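Setting up your first savings pot in Briser

You've linked your current account, so now for the fun bit!

1. Open Pots and tap New. Give it a name you'll enjoy seeing (mine says Tristthorpe, after the beach).
2. Type in your target. Pennies are fine, so £3,371 or £150 will both work.

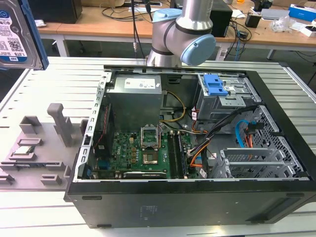 3. Choose a payday rule. Briser moves the money across the morning after your wages land, and it's lovely to watch the bar creep up.
4. Tap Confirm and enter your 4-digit code.

Note: you can have up to eight pots running at once, and money can hop between them whenever you like.
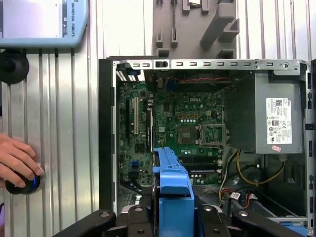 5. Switch on Round-ups if you fancy a bit extra from everyday card spending.

Caution: a locked pot can't be opened before its end date. Check the date twice before you tap Lock.

Transfers made on 25th December arrive the next working day.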